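April, bench notes, gear oil trial

Swapped the Erkum oil for the Bamska in the small gearbox this morning. The Erkum had been in for 726 hours. It drained dark and thin, with a faint burnt smell, and left a gray film on the side of the beaker. Kept a sample in the rack behind the balance.

Flushed with solvent, let it drip through lunch, flushed again. Second flush came out clear enough. Filled to the lower mark and ran it unloaded until the case temperature leveled off.
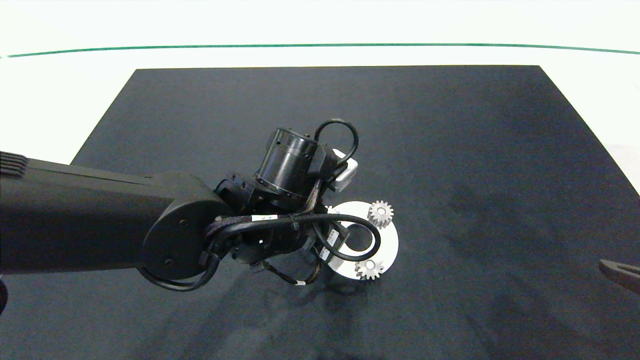 There was a question from the Sterdale side about whether one flush would have done. Probably not, going by the color of the first lot. They would also like viscosity measured before and after, at the same temperature both times. Fair point. The last set was taken on a warm afternoon and doesn't compare well with the winter numbers.

Readings so far:

- Erkum, drained: 334 on the old viscometer scale
- Bamska, fresh: 1135, same scale
- Noise under load: not measured yet, microphone lead is bad

The gap looks too big to be wear alone. Could be solvent left in the cup. Will repeat with a clean one.

Plain spur teeth are hard on a thin oil at low speed, so the slow runs matter most. Start there.

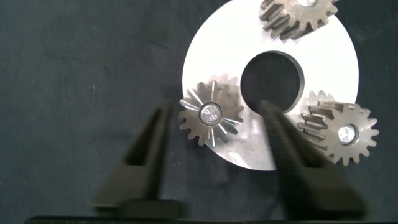 Ren wants the slow runs done twice, with the load direction reversed for the second, and thinks a single pass would hide any difference between the flanks. That adds 2 days. OK with me if the rig is free.

To do: new microphone lead, clean cup, label the Erkum sample properly (the marker rubbed off). Drain plug washer is flattened, order more. Leave the heater off overnight, the thermostat is sticking again.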